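Bromia bench notebook, tinted balm
16/11/2023

We use cookies to remember your preferences and to understand how the notebook pages are read. Accept all / Manage settings

Morning all, and hello to future me, who will no doubt come looking for these numbers at the worst possible moment. I finally got back to the berry tint today after far too long fussing over the tins, and I'm glad I did, because batch 261 is the nicest thing to come off my bench since September.

Base is the same as last time (castor oil, a little jojoba, candelilla wax and the shea that Ingvar likes), made up to 100 g so the percentages are easy on the brain. The only change is the colour. I dropped the red oxide to 2 g and wet it out properly in castor oil before it went anywhere near the wax, three passes with the muller, and then I made myself a cup of tea and did one more pass for luck. The specks we kept getting in the Satuvby version are gone, or at least I can't find any on the glass with the lamp right down over it.

Colour on the back of the hand is a soft cranberry, sheerer than it looks in the pot. Auður tried it over bare lips and said it was a bit like having just eaten a popsicle, which I'm choosing to take as praise! Tatsuya thought it pulled slightly brown on him and would like a touch more pink. He may well be right, he has a much better eye for undertones than I do. 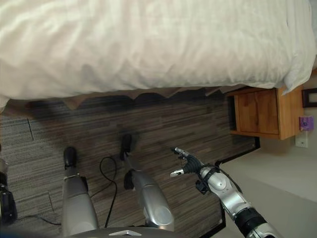 Wear notes, first go

I put it on straight after breakfast and had coffee, a cheese sandwich and a long phone call with Ragnheiður about labels (she still favours the grey ones, I'm still dragging my feet). Shine was gone by the sandwich but a good stain of colour stayed behind, mostly at the edges, so it needs a bit more in the middle of the lip. No stinging, no waxy roll at the corners. The smell is faintly nutty from the shea and I'd happily leave it unflavoured, though I know Gerrit has his heart set on vanilla.

To do

Pour 5 more pots from what's left in the beaker and leave them on the sunny sill to see whether they sweat.
Try Tatsuya's pinker version, swapping a little of the oxide for the rose mica.
Ask Gerrit where the good spatula went.
Reorder candelilla, we're scraping the bottom of the tub.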